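kinduta-shelf
README, last touched in March

Teleoperated demonstrations of a two-armed robot picking soft things off a shelf. Recorded at the Wollar site, cleaned up in Madville, argued about in both. If you are looking for the rigid objects set, it lives in its own repo and has a much nicer README, written by Fatemeh Talebi, who likes writing them.

What you get

2936 episodes, out of 3306 recorded. The missing ones went for the usual causes: dropped network, operator sneezed, operator started a new episode while still finishing the old one. The rejects are in the discard folder with a one-line note each. The notes get shorter as the list goes on. The last few say "no."

Every episode has the head video, joint positions for both arms, finger positions for both hands, the raw operator stream before retargeting, and a text label for the task. Labels were typed by hand. "Pouch," "bag" and "black thing" are the same class and labels_merged.csv says so, but labels_raw.csv preserves our shame.

How the demonstrations were made

The operator wears tracked gloves and a headset and sees what the head camera sees. Wrist motion is retargeted to the arm, finger motion to the hand, and the thumb is retargeted to wherever the thumb feels like going. Recalibrate between sessions. Recalibrate again if the index finger points when you haven't asked it to.

Most of the difficulty is in the last bit of the approach. Depth is hard to judge through the headset, and a shiny yellow shelf does you no favors. New operators tend to stop short, hover, and think about their lives. We kept the hovering. If you want to train without it, set trim_hover to true in the loader and accept that your policy will be braver than it should be.
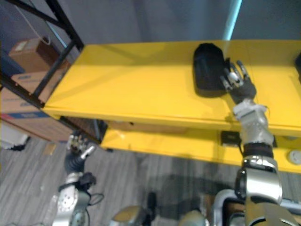
Rūta Grigaitė would like it on record that trim_hover is a mistake and that she has said so on two calls and in a pull request. Her view is that the pause is where the operator is lining up the fingers, so cutting it teaches the robot to arrive with its hand in whatever shape it happened to be in. The flag stays, off by default, with her comment above it in the code.

The other arm

People ask what the left arm is supposed to be doing in a right-handed pick. The instruction to operators was "keep it out of trouble." Fletcher Mudgway parks it low. Triin Zariņš holds it up near the shelf, ready for something. Valdis Luik forgets he has one. All three styles are in the data, and the operator field tells you which you're looking at. A policy trained on the lot will blend them, with results that resemble a man looking for his glasses.

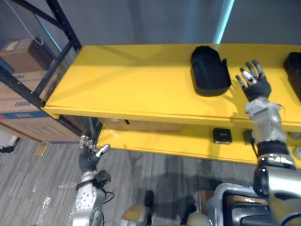
If you only care about the right arm, mask the left with arms="right" and save yourself a week.

Splits

400 episodes are held out for test. They were picked by session, so don't reshuffle them by episode and then email us about your wonderful numbers.

Known problems

Joint 7 on the right arm has a sign flip in the earliest sessions. The loader fixes it. If you wrote your own loader, you fix it.

Timestamps on the finger stream lag the video slightly. We tried to measure the lag and got a different answer each time.

Dijkstra, the recording machine, filled its disk twice. Affected episodes end early and are marked truncated.

License is in LICENSE. Questions go in the issue tracker, where Fletcher will answer them in the evening, briefly.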